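Planning a two-arm bench: what to budget before you order

Arms get all the attention in a quote. The smaller lines are where a workshop budget usually slips, so price these first.

Base plates. Each arm needs its own mounting plate, bolted down. Stustik sells them singly, and a pair took 8 days to reach us.

Perforated work plate. Buy one size larger than the drawing says. A regular grid of holes lets you move holders later without drilling – worth the extra money.

Holders. Order a spare for every two you plan to use. Ours from Jisska were $226 each.

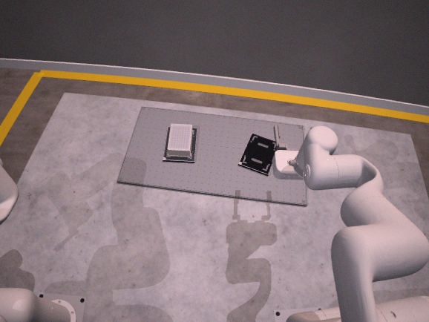 Should you buy both arms at once?

Buy one first if a single arm can do the whole job slowly. Add the second when you know which step is holding things up, but leave floor space and a power outlet for it from the start.

Floor marking. Yellow tape is fine for the first year. Lay it after the arms are bolted down and you have checked their full reach.

Service. Mägi quoted us $2,967 for seven visits, travel included. Gisitlow charges by the hour – cheaper if you can swap a gripper finger yourself.

Get every quote in writing and ask how long the price holds. Ours ran out in April.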